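# Equipment planning FAQ: two-arm workstations

Everything on this page came out of questions from groups applying to the Estesska equipment fund this round. The answers are put together by Ifeoma Fashola and the rest of us in the Cisen lab, on the second floor of the Beltrán building. We really like this stuff and we like seeing other groups get set up, so if your question isn't answered here, please send it in!

**We want to do tabletop work. Where do we start?**

Start with the table. I mean it! Write down the ten or fifteen things you want the robot to pick up, go find them, and put them on a desk. Then sit in front of that desk and do the tasks yourself, slowly. You'll find out very fast whether you need fingers, how far you have to reach, and whether you need two arms at once. Groups that do this come to their first planning meeting with much better questions, and usually with a shorter shopping list too.

**Should we buy a humanoid hand or a two-finger gripper?**

Our most popular question, and a fun one. A two-finger gripper is cheaper, tougher, easier to program and easier to repair. For picking up a block and putting it in a bin, it's terrific. A hand with separate fingers opens up a lot more (turning something over in the grip, holding odd shapes, using things made for people), but you pay for it in money, setup time and spare parts.

If your project is about where things go, get the gripper. If your project is about how things are held, budget for the hand. And if you can't decide, read the question on mixed setups further down.

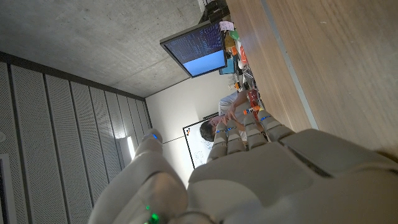 *Back of the hand, with a blue ring at a knuckle joint on each finger. The desk work carries on past the fingertips.*

**How much room does a hand need compared with a gripper?**

More than people plan for. The back of a humanoid hand is broad, and the thumb needs space to swing. When you measure your table, measure with the hand open and rolled to each side, and leave space past the far edge. A cardboard cutout of the hand taped to a broom handle works very well for this, and it's free.

Think about monitors as well. If one sits behind the table, it's in reach of somebody's bad afternoon. A swing-out monitor arm is a small line in the budget and worth every cent.

**What does the small stuff add up to?**

Ours came to $1652 for one station, and that was after we raided the supply closet. It covered cable sleeves, clamps, table feet, power strips, a monitor arm, a floor fan, storage bins, floor mats and a very silly number of hook-and-loop straps. None of those lines looked serious by itself, which is how they got left off our first budget. Please give them a line of their own.

**Do we have to budget for objects?**

Yes, but you can be cheap about it, and this is the best part of the whole job. Toys, mugs, jars, bowls, puzzle cubes and balls are great. Look for a spread:

- something hard with flat sides
- something round that will roll away from you
- something with a handle
- something clear, if your project relies on cameras (clear things are hard, and you want to know that early)
- something soft, like a folded cloth
- something small enough to be annoying

Buy duplicates of anything your results will depend on. A toy goes out of production, or a mug breaks, and then your new numbers can't be compared with your old ones. Keep the spares in a labeled box, and don't let anybody drink coffee out of them.

**Can we put different tools on the two arms?**

You can, and we're big fans. A hand on one side and a gripper on the other lets you try the same object both ways at the same table, with the same lighting and the same cameras. For a group that is still working out what it wants to buy more of, that's a wonderful position to be in.

The catch is in the paperwork. Two kinds of tool usually means two sets of spares, two calibration routines, two software packages to keep current, and sometimes two suppliers who each think the other one should answer your email. Ask before ordering:

1. Does each tool fit the wrist of the arm you're buying, or is there an adapter? Who sells it?
2. Where does the cable run? Inside the arm, or outside?
3. Can one computer talk to both?
4. If one tool goes back for repair, can the other arm keep working? 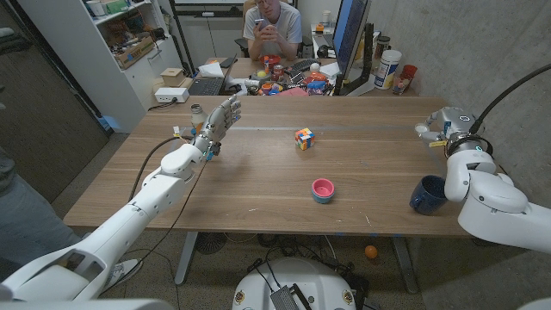
*Mixed setup: fingered hand on the left arm, two-finger gripper on the right, with a puzzle cube, a small cup, a mug and a lidded jar on the table.*

**Why do you keep going on about cables?**

We lost a good part of October to them. An outside cable needs enough slack for the arm's full travel, and that slack has to go somewhere when the arm is tucked in. Price a spare for every cable that moves. Add the sleeves and the clips. Then walk around the table and look at the floor, where you'll have all the ones that don't move.

**How long does it all take to arrive?**

Our hand had a quoted lead time of 14 weeks. The gripper was much quicker. Get the quote in writing with a date on it, and ask what the clock starts from: your order, your deposit, or the day their office confirms the paperwork. Those can be a long way apart.

While you wait, build everything else. Set up the table, the lights, the computer and the storage, and practice the tasks by hand. When our boxes finally came on a Monday, we were moving arms by that evening, and it was a fantastic feeling.

**How many people do we need?**

Plan on 2 people trained for every station, even if only one works on it most days. One should be comfortable with software and one with a screwdriver. They can be the same kind of person; they just shouldn't go on vacation the same week. Put training hours in the budget as real hours. If the supplier charges for a training day, take it, and bring a long list.

**What kind of room is best?**

Any room with a solid floor, plenty of outlets and a door you can close. Quiet helps if people will be working at desks close by. Think about where they'll sit, too. In a shared room you need a marked boundary, a stop button that more than one person can reach, and a clear rule about who calls out before the arms are switched on. Stop buttons, floor tape and a proper risk review all belong in the first budget you write. We won't sign off on a plan without them.

**Can several groups share one station?**

Borkley does it with 4 groups on one pair of arms, and it works nicely for them. They book in half-day blocks and leave the table the way the next group's sheet says it should look. If you want to try this, add money for shelving and for a bin per group. Shared stations run on bins.

Agree in advance who pays when something breaks. It's an awkward talk to have over a cracked finger.

**Should we buy used?**

Arms, maybe. Ask for the service record and see it move before you pay. With used hands we'd be more careful: there are a lot of small joints in there, and a worn one can be hard to spot in a short visit. Used tables, monitors, shelves and chairs are a big yes from us.

**How much should we hold back for repairs?**

Get the supplier's price list for parts before you settle on a number. Then work out what it would cost to replace one finger, one cable and one wrist adapter in the first year. If that total makes you wince, it belongs in the plan. Also ask how long repairs take, and whether you can swap a finger yourselves. A hand you can fix on your own bench is worth paying extra for.

**Can we come see yours before we write our plan?**

Please do! Write to Ifeoma Fashola through the Cisen front desk and tell her which objects you're hoping to work with. Better still, bring them. Mornings are best, and closed shoes are required.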